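Two robots join the cleaning staff at Terton Suites

Terton Suites, the long-stay hotel run by Brolholm, has started to use two robots for picking up small trash in its guest suites. The hotel has 130 suites, and the robots will work on the lower floors first. The room attendants will continue to make the beds, clean the bathrooms and check every suite before a new guest gets the key.

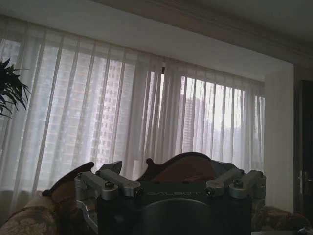

The robot's gripper in front of the sofa in a suite at Terton. Curtains stay closed during the work.

The robots go only to the sitting room. Their task is limited: they take small things that guests left on the tables, such as tissues and plastic bottles, and they put them into a trash container. They do not open drawers or touch luggage. If a guest is still in the suite, the robot is not sent in.

Brolholm says that no one will lose a job because of the robots. The housekeeping team received this promise on paper, together with a new work schedule. The schedule is the part that people in the team talk about the most.
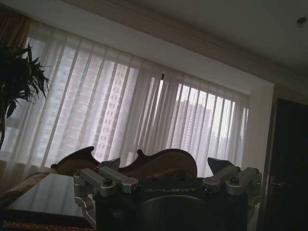
By Nektarios Deligiannis
March 25, 2018

Until this month, each attendant at Terton cleaned a suite alone, from the door to the window, and then moved to the next one. Now the work is divided. The robot goes first to the sitting room and the attendant begins in the bedroom. When both are finished, the attendant walks through the sitting room, corrects what has to be corrected and marks the suite as ready on a tablet.

"I had my own order for doing things, and I had it for many years," said Leopoldo Cisneros, a room attendant on the day shift. "I always started with the sitting room, to see what kind of guest it was. Now I start with the bed. It is not bad, but in the first week I forgot the towels two times."

Cisneros said that his back is less tired at the end of the day, because the sitting room tables are low and he bent over them in every suite. On the other hand, he walks more. When the robot stops and asks for help, he must leave what he is doing and go to it.

The requests for help are a point of discussion between the hotel and Ivow, the company that installed the system and trains the staff. Charalambos Vrettos, who leads the installation for Ivow, said that the robots ask for help when they are not sure if a thing is trash. A folded paper may be a receipt that the guest still needs, and a bottle may be full.

"We prefer that it asks too often," Vrettos said. "The hotel can tell us later to make it ask less."
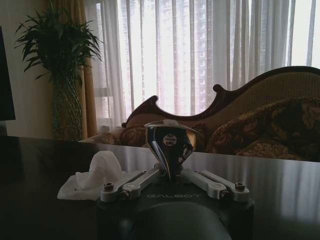 A crumpled tissue on the dark tabletop, next to the gripper.

The furniture at Terton was not chosen with machines in mind. The sitting rooms have sofas with carved wooden frames and tables with a shiny surface, and the daylight from the large windows makes strong reflections on them. Vrettos said that white tissue between white reflections was one of the harder cases in the preparation. Ivow collected around 4000 practice pickups in the hotel before the start, all of them in suites without guests.

The attendants took part in this preparation. They were asked to put things on the tables in the way guests really leave them, and Hưng Sầm, who works the evening shift, became the person whom the engineers called first. He now gets a higher hourly rate as what the hotel calls a floor coordinator. He decides which suites the robots visit and in which order, and he writes down each mistake.

Sầm said he likes the new position, but it has a price. "Before, when a suite was not good, it was my suite. Now I have to tell a colleague that the suite is not good, and maybe it was the robot." The team has asked that a mistake made by the robot should not be counted in the personal results of an attendant. Brolholm has agreed to this for the trial period.

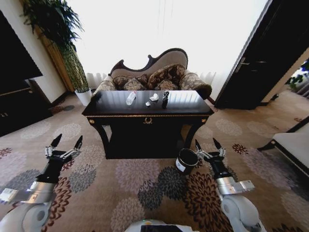

Training of the staff has been kept short, and all of it takes place inside the suites. An attendant learns how to stop the robot, how to send it back to the corridor, and what a normal sitting room should look like to the system before work begins. In one of these rooms the table has a plastic bottle lying on its side, a crumpled tissue and a smaller white scrap near it, and the robot stands before it with both grippers open. A black container with a white label stands on the carpet by the right leg of the table. The attendants are asked to look at the small scraps with special care in the final check.

Bláthnaid Ó Riain, the housekeeping manager, said the most useful change for her is at noon, when many guests leave at the same time and the team is under pressure. She does not expect that the robots will be faster than a person. "A good attendant clears a table in a moment," she said. "What I want is that the table is already clear when she comes to it."

Ó Riain also said that some attendants did not want to work in the same suite with a machine, and for now they are not obliged to. They were given the upper floors, where the work is done as before.

Guests find a card about the robots at the reception desk, and they can ask to have their suite cleaned only by people. Brolholm will decide after the trial if the robots will go to the other floors.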